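Home | Procedures | Checklists | Training | Contact

Print this page | E-mail this page

Brindow Teleoperation Laboratory
Station Inspection Checklist: Hand-Guided and Remote Demonstrations
Task: Chip Sorting, Station Nijs
Inspection date: Thursday, December 26, 2024

The operator completes this checklist before recording demonstrations. Any item marked "Hold" must be cleared by the shift lead.

1. Emergency stop. Pass. Tested from the operator's seat and from the wall side.

2. Speed limit in remote mode. Pass. Set to 80 mm per second.

3. Gripper fingers. Pass with comment. Both printed fingers show scratches. No cracks found by touch. Replace at the next service in April.

4. Work area and task objects. Pass. The case is to be open, with the chips standing in their channels. The card deck and the big blind button remain on the table as part of the task.
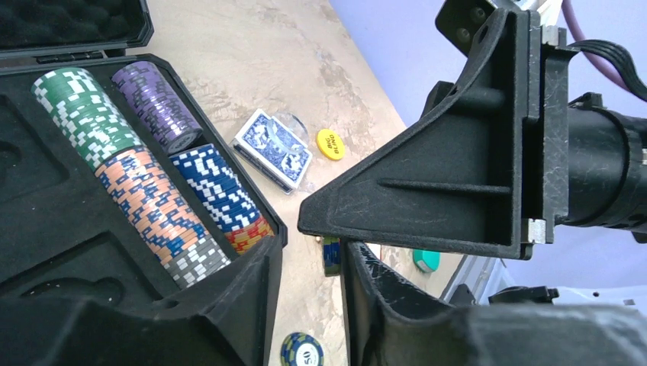
5. Approach to a single chip. Pass with comment. Operators should bring the fingers down slowly on small chips near the table surface and keep clear of the foam divider.

6. Cables at the wrist. Pass. Move the arm by hand through its full range and confirm that no cable pulls tight.

7. Hand guiding. Hold. The arm drifts when released at full reach. Use remote control only until the Verden controller is recalibrated.

8. Recording. Pass. 43 demonstrations stored; file check complete.

Related items
- Trostach Handset: Daily Check
- Reporting a Dropped Object
- Form 282: Request for Recalibration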